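March 2026
By the Prondbridge Home Notes desk

I've had surgery twice now, once on a shoulder and once on my gallbladder, and both times the thing that wore me out was my own house. Everything I wanted was on a high shelf or down by the floor, and I wasn't allowed to reach for either. So if you have an operation coming up in April, or you're getting a room ready for somebody who does, I'd start a week ahead.

Do the kitchen first. Bring the kettle, one pan, one bowl and your favorite mug down to counter height and leave them there. I cooked up a big batch of Gristberg bean soup (my mother's recipe, heavy on the bay leaf) and froze it in 10 single portions, flat in bags so they thaw fast. Use small bags! A full tub was more than I could lift out with my sore side.

Then the bedroom. Clear a path to the bathroom and roll up any rug that slides – mine went under the bed for a month. Put a firm pillow where you can grab it, and hold it against your belly when you cough or laugh.

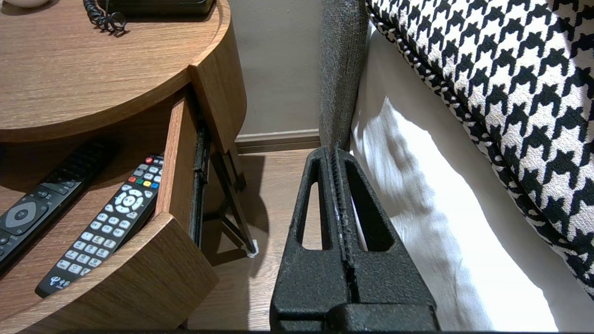 How do I get out of bed without pulling on my stitches?

Roll onto your side with your knees bent, let your feet drop over the edge, and push up with your arms. Ask your nurse to show you before you go home, and if you've been told not to put weight on one arm, ask what to do instead.

For pills, I write the times on a sheet of paper taped inside a cupboard door and cross each one off. I set a kitchen timer for 15 minutes after lunch too, and when it rings I get up and do a slow lap of the hallway, if the surgeon has said walking is fine. By the second week I was getting out as far as the Menent bakery, roughly 60 steps from my door.

Laundry can wait. If it can't, wash half loads and carry nothing – I pushed mine along the hall on an old office chair, and the Lunde towels came out just as clean.

Contact: Prondbridge Home Notes, PO Box 477 | Copyright Prondbridge Home Notes | Back to top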